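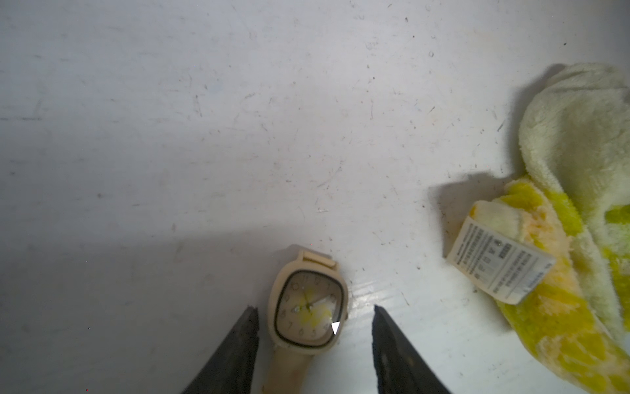

Drutoda bench, equipment page

We are planning the second two-arm bench for Drutoda, and people in the Grullton office keep asking what the money goes to. This page is the short answer, with pictures of the work the bench does. The long answer is the spreadsheet, which has 39 lines on it now and is kept by Lucimara Teixeira. Ask her before you edit it.

The work is picking up and handling everyday things: wristwatches, soft toys, cookware, bags. Most of what we learned about buying came from watching which parts of the bench got used hard and which ones we could have bought cheaper.

Fingers

Budget for fingers as a supply item. On the first bench we entered them once under "arms" and never ordered spares, so when a tip wore down we had to borrow a pair from the other side. The new plan has a line of its own, ordered by the box from Kang, with 50 pairs in the first order. Check the mounting holes against the arms before paying. Kang changed the spacing last November and the older drawing is still going around.

Small items like a watch are where the tips matter. A strap lying flat on a hard top gives very little to get hold of.

Tabletop

White top again. It marks easily and the marks show, which is annoying, but a replacement sheet costs less than any of the coatings we were quoted. Buy two cut at the same time so the edges match. Lighting should be priced with the top. Watch crystals throw glare, and a second diffused lamp is cheaper than a better camera.

Cameras

A wrist camera for each arm and a fixed one for the whole bench. The wrist cameras are small and take knocks, so we carry spares. For the fixed camera, spend the money on the mount. Dong-hyun Lim spent most of a week chasing a calibration problem on the old bench that came down to a bracket with one loose screw. 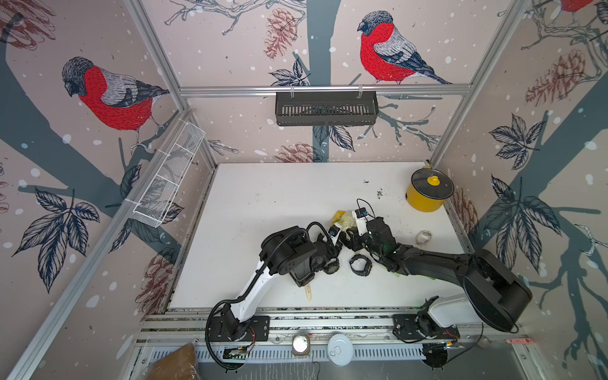

Frame and walls

Aluminum extrusion for the frame. It is easy to price by length and easy to change later, and we have changed ours plenty. Add extra brackets and T-nuts to the order because the kit quantity is always short. The walls are flat panels with printed wallpaper, and the bullfinch pattern came from a shop clearance. For bench two we want panels that lift out so the paper can be swapped without taking the frame apart. Prostska quoted for those and the price was fair.

Baskets and rails

Hanging baskets are a small cost and worth having. We keep a black slotted one on the back rail and a white wire one at the left post. They keep the table clear for the arms. Any kitchen supply store has something that will do.

Cable management

Corrugated conduit, bought long. Allow enough for a full loop over the shoulder of each arm, then add a bit. Short conduit pulls at the base connector.

Objects

This line gets cut every year and then gets put back. We spend roughly $50 a month on things for the arms to handle. The yellow pot with the glass lid was a good buy, and so were the watches. Tape, bags and loose straps cost next to nothing. Soft toys should be bought with the care label left on, as the label is part of the job.

What needs sign-off

Anything over $2,000 goes through purchasing in the normal way and takes longer than you think. The arms and the frame are over. Everything else on this page is under and can be ordered by the team. Please don't split an order to get it under the line.

Still open:
- Whether bench two gets its own workstation or shares
- Shelf space for spare fingers and top sheets
- Second quote on lamps

Page last changed August 15, 2022

Comments (4)

M. in facilities
Is the frame going to need its own circuit? I have to know before the room gets painted.

Lucimara Teixeira
Yes, please plan for one. Power strip and the emergency stop are already in the sheet, under "electrical."

gripfan
We had the same trouble with hole spacing. Ask Kang for the drawing with the revision letter on it and check that the box matches.

Dong-hyun Lim
Adding thread locker to the list for the camera bracket. It goes under consumables.

Search this site
Enter keywords Go

Contact the Drutoda team, Grullton office | © 2022 Drutoda | Back to top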